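Bewerbung für eine Datingshow: So gehst du vor
Stand: 01.09.2020, von Chrysanthi Stergiou
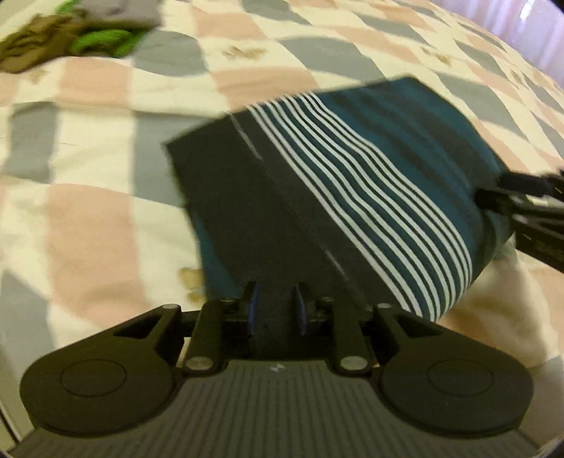 Für die neue Staffel von „Minulano“ nimmt die Produktionsfirma Serkum wieder Bewerbungen an. Gedreht wird ab November, gesucht werden Singles ab 21 Jahren. Die Anleitung gilt in großen Teilen auch für andere Formate dieser Art, die Formulare ähneln sich stark. Wo etwas nur für „Minulano“ gilt, steht es dabei.

Bevor du anfängst

Lies die Teilnahmebedingungen vollständig. Bei „Minulano“ sind es mehrere Seiten, die wichtigsten Punkte stehen weit hinten: Drehzeitraum, Handyverbot während der Produktion und Verschwiegenheit bis zur Ausstrahlung. Wer fest angestellt ist, sollte vorher klären, ob unbezahlter Urlaub möglich ist. Der Dreh dauert 40 Tage am Stück, An- und Abreise kommen dazu.

Du brauchst:
einen gültigen Reisepass
zwei aktuelle Fotos, einmal Gesicht, einmal ganzer Körper, ohne Filter
ein Bewerbungsvideo
die Links zu deinen öffentlichen Profilen

Schritt 1: Das Formular ausfüllen

Das Onlineformular hat 54 Felder und lässt sich nicht zwischenspeichern. Schreib die längeren Antworten deshalb zuerst in ein Textdokument und kopiere sie dann hinein. Das Feld „Erzähl uns von dir“ fasst 2.000 Zeichen. Ausschöpfen musst du das nicht.

Bei den Fragen zu früheren Beziehungen reichen Stichworte, solange sie stimmen. Die Redaktion fragt später am Telefon nach und vergleicht. Gib auch frühere Fernsehauftritte an, selbst wenn es nur ein kurzer Auftritt in einer Quizsendung war.

Schritt 2: Das Video aufnehmen

Erlaubt sind höchstens zwei Minuten. Ein normales Handy genügt, quer gehalten und auf einem Stativ oder einem Bücherstapel. Setz dich mit dem Gesicht zum Fenster. Fernseher und Musik bleiben aus.

Sag am Anfang Vornamen, Alter, Wohnort und Beruf. Danach erzählst du eine Geschichte, am besten von einem missglückten Date oder einem Streit, der gut ausgegangen ist. Auswendig gelernte Texte klingen schnell nach Vorlesen, drei Stichpunkte auf einem Zettel neben der Kamera sind besser.

Iraklis Tsoukalas war in der zweiten Staffel dabei und hat sein Video viermal aufgenommen. Genommen hat er am Ende die erste Version, in der er sich zweimal verspricht.

Schritt 3: Die eigenen Profile durchsehen

Geh deine Beiträge der letzten Jahre durch. Nach der Bekanntgabe der Kandidaten tun das auch die Zuschauer und die Klatschportale. Lösche Fotos, auf denen Adresse, Kennzeichen oder Kinder von Freunden zu erkennen sind. Stell den Account aber erst nach dem Casting auf privat, die Redaktion möchte ihn ansehen können.

Frag deine Ex-Partner nicht um Erlaubnis, aber nenne sie im Video auch nicht mit vollem Namen.

Schritt 4: Absenden und warten

Nach dem Absenden kommt eine automatische Mail mit einer Vorgangsnummer. Heb sie auf. Fehlt die Mail nach einem Tag, schau im Spamordner nach und schick das Formular erst dann noch einmal.

Meldet sich die Redaktion, dann meist per Telefon und mit unterdrückter Nummer. Das erste Gespräch dauert eine Viertelstunde. Danach folgt eine Einladung zum Casting oder eine kurze Absage per Mail. Manche hören gar nichts. Eine Nachfrage nach sechs Wochen ist in Ordnung.

Schritt 5: Das Casting

Zum Casting kommst du in der Kleidung, in der du auch ausgehen würdest. Kleine Muster und große Logos vermeiden, sie machen vor der Kamera Probleme. Du sitzt zuerst allein vor der Redaktion und dann in einer Gruppe. In der Gruppe wird darauf geachtet, ob du anderen zuhörst.

Die Fahrtkosten übernimmt Serkum gegen Vorlage der Tickets. Verlangt jemand vorab Geld für einen Castingplatz, brich den Kontakt ab.

Schritt 6: Den Vertrag prüfen

Unterschreib nicht am selben Tag. Nimm den Vertrag mit und lass ihn von jemandem lesen, der sich mit Medienrecht auskennt. Achte auf diese Stellen:

Aufwandsentschädigung: In der letzten Staffel waren es 2.000 Euro. Kläre, wann gezahlt wird und ob du den Betrag versteuern musst.
Exklusivität: Wie lange darfst du keine anderen Interviews geben und nicht bei anderen Sendern auftreten?
Werbung: Darfst du während der Ausstrahlung eigene Kooperationen veröffentlichen?
Ausstieg: Was passiert, wenn du den Dreh abbrichst?

Auch eine psychologische Betreuung nach der Sendung sollte schriftlich festgehalten sein. Imelda Galang aus der ersten Staffel hat das nachverhandelt und drei Termine mehr bekommen.

Fragen zur Anleitung könnt ihr unten in die Kommentare schreiben. Zum Stand einzelner Bewerbungen kann nur die Redaktion von Serkum etwas sagen, bitte mit Vorgangsnummer.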